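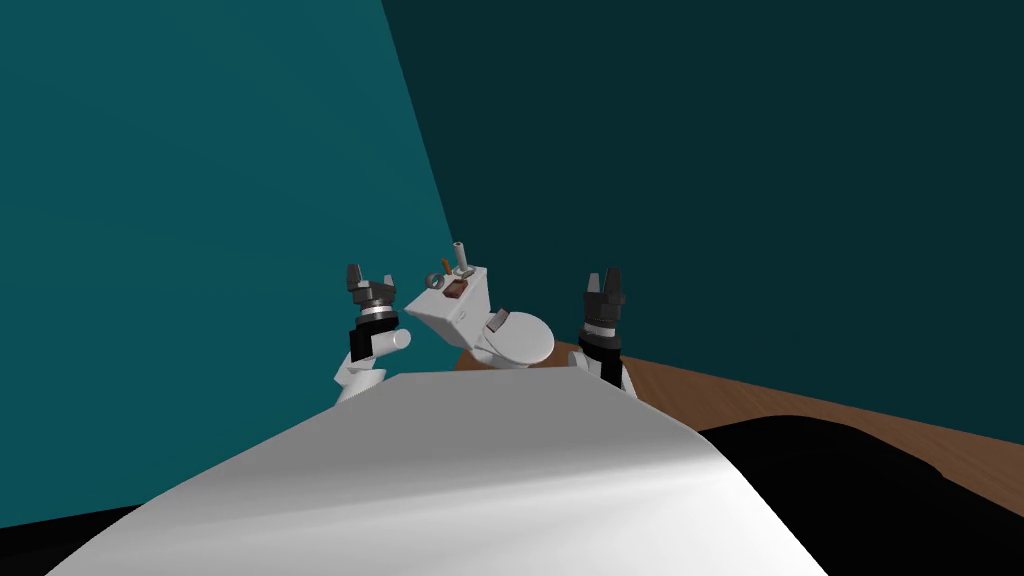

Start of an episode in Fledadero, robot's own view. Lid already closed.

Arms fling outward after a "successful" lid task, and then it did it on hardware

nithin_v
Posted Sep 7, 2020

Hi all, long one, sorry. I've been training a two-arm setup on bathroom tasks in Fledadero and I've got a fault I can't pin down, plus a scare on the real arms that I'd like some opinions on before I switch anything back on.

The task is "lower the toilet lid." Robot starts with both grippers up, reaches over with one of them, pushes the lid down, backs off, done. I ran an evaluation of 300 episodes and 166 came back as success. I was thrilled! Then I started watching the replays and in a whole lot of the successes the robot doesn't touch the lid at all. It sort of shivers, gets marked as a win, and then in the last few steps the left arm whips out sideways with a ton of force and the elbow bangs into whatever is there. Usually the tank.

Screenshot up top is step zero from one of the "successes." The reset is supposed to leave the lid up. The table is also on a slant in that view and I have no idea if that's related.

So in sim, whatever, bad reset, weird arm, I'll fix it. But before I noticed any of this I had already put the same policy on our Festico pair with a real toilet bolted to a pallet. Third try, left arm shot out, elbow link hit the tank and cracked it from the rim down to the bolt hole. Anil was standing at the e-stop and hit it, but the arm had already finished moving by then. No one was inside the tape. I was getting coffee two minutes before that and had walked right past the thing.

The Surance monitor never tripped. Green light the whole time. That's the part that keeps bugging me.

Questions:
1) has anyone seen the outward fling in Fledadero?
2) why would Surance sit there and let it go?
3) am I nuts for wanting to try again with the speed turned down?

vimala_p
Ok first of all glad you're all fine. Second, please don't do number 3 yet.

The lid thing I can help with. If your object file has the lid hinge with a spring value left over from the importer, it'll pull itself shut in the physics steps that run between the reset and the first observation. You set it open, physics runs, it falls closed, and the success check sees a closed lid. Your policy learned that doing nothing gets paid. I had the identical thing with a trash can, it "closed" the can beautifully for a week.

Print the hinge angle right after you set it and again at the first observation. Bet you a donut they're different.

nithin_v
Just ran that. Open when I set it, shut when the policy gets its first picture. I owe you a donut. Spring value was in there, I never touched that file.

Doesn't happen on every episode though, which confuses me. Some of them really do start with it up.

vimala_p
Do you randomize the starting angle? Past straight up it'll lean back on the tank and stay there. Short of that it drops.

nithin_v
Ohhh. Yes. Yes I do. Well that explains the split.

sanziana_r
Coming at this from the controls side. The lid bug is annoying but it isn't what broke your tank. A policy that gets paid for doing nothing should do nothing, and yours did something very violent. What are you sending to the arms, positions or velocities? And what happens to the command when the episode ends?

nithin_v
Joint position targets. When the success check fires, the runner sends the "home" pose and waits a second. I figured that was harmless, it's just going back to where it started.

sanziana_r
From the same starting side of the joint range?

I mean: if your wrist or shoulder joint can be at the home pose two different ways, one turn apart, and your home file says one and the arm is at the other, it'll take the long way and it'll do it as fast as the controller lets it. Elbow goes for a swing. In sim it looks like a fling. On hardware it's a club.

Can you post the left shoulder roll target against the measured value for the last bit of a bad episode? One will do.

nithin_v
Ok pulled episode 3195 from training, which is the ugliest one I have. Measured value sits still, then the target jumps a full turn in a single step when home gets sent, and the measured value goes after it. Right arm's home matches where it already is, no jump. So it's only ever the left. I've been staring at the policy for days and the policy has nothing to do with it!!

sanziana_r
There it is. Somebody recorded left home by hand after winding the joint, I'd guess.

anil_rao
Anil here, the one with his hand on the button. I want to say something about the hardware side, because reading this you'd get the idea it's a config typo and we can all go home.

I was watching for it. I had my palm on the e-stop the entire run and I still didn't get there. By the time I'd understood the arm was moving wrong, it had hit. A person on the button is the thing we wrote down as our protection for that test and it protected nothing. If the toilet had been my shoulder, same result.

So I don't care much which joint wrapped around. I want a limit that holds when the software is wrong.

robomike_ohio
I'm going to push back a bit. You were running a learned policy on real arms with nobody inside the tape, the arm hit a toilet, the toilet broke. That's the setup working! The tape is the protection. Toilets are cheap. If every broken prop becomes a month of paperwork you'll never get anything done.

anil_rao
Nithin walked past it two minutes earlier with a coffee. Arms were enabled then. Tape doesn't know whether the arms are enabled.

robomike_ohio
Then don't walk past it with the arms enabled. That's a habits problem.

nandini_r
I run a shop with Chiriac palletizers, so a different world from you folks, but we had that exact "habits problem" argument last November and I was on mike's side of it. I changed my mind when I pulled our gate log and looked at how often the gate got opened with drives live. It was everybody. It was me. We put an interlock on and the argument stopped.

For a lab I'd do a light curtain or even just a cheap gate switch wired into the enable chain. It doesn't have to be pretty.

robomike_ohio
Fair enough on the switch, that's an afternoon of work. I still say the cracked tank on its own isn't a safety event.

nandini_r
I'd log it as one. The arm moved in a way no one expected and the monitor said green. What it hit is luck.

vimala_p
+1 to that.

Nithin, back to Surance, which mode is it in? There's a setting where it compares the arm against the commanded path and not against a fixed speed. If the command itself is crazy and the arm follows it nicely, then it's happy. Green light.

nithin_v
It's in tracking mode, whatever the default was when we installed it. So it was checking that the arm did as it was told, and it did exactly as it was told.

Well that makes me feel a bit sick.

sanziana_r
Tracking mode is useful for catching a collision or a bad encoder. It has no opinion on whether the command is sane. You want the fixed speed cap on as well, and set it in the drive if your Festico controller allows it, so that nothing on the PC can raise it. Turning the speed down in your runner (your number 3) leaves the same hole, your runner is the thing that sent the bad target.

And put a check in the runner anyway – refuse any target that's further from the measured value than the arm can move in one control step. Refuse it and stop. Please don't clip it and carry on. A clipped jump still gets there, it just takes longer and looks deliberate.

robomike_ohio
I clip mine. Never had a problem with it. Stopping on every jump makes the thing unusable with a noisy policy, you'd be resetting all day.

sanziana_r
If your policy is asking for a full turn in one step I'd want to be resetting all day.

robomike_ohio
A full turn sure. I'm talking about small stuff. I'd clip small, stop on big.

sanziana_r
I can live with that if "big" is written down somewhere and isn't a feeling.

nithin_v
Ok! Update for anyone following, and thank you, this has been more useful than my whole last week.

Sim side: took the spring out of the lid, added a check that throws the episode out if the lid is closed at the first observation, and re-recorded left home with the joint unwound. Haven't rerun the full evaluation yet. I expect the score to drop like a rock and I'm weirdly looking forward to it. Oh, and the slanted view, that was the head camera carrying a roll offset from an old mount file. Separate problem, fixed, I don't think it had any part in this.

Hardware side: arms are off at the wall and the plug is in Anil's desk drawer. The speed cap is getting set in the drive. Surance gets switched to tracking plus fixed cap. Gate switch is ordered (Nandini, I'm copying your idea completely).

One thing I'm still unsure of. Sending home automatically at the end of an episode, do people do that on real arms? Or do you just hold position and wait for a person?

vimala_p
Hold position and wait for a key press. Auto home is great in sim and I've never once wanted it near a real arm.

robomike_ohio
I auto home. Slow though.

anil_rao
We're doing the key press.

nandini_r
Post the gate log after a month, I'm curious what yours looks like.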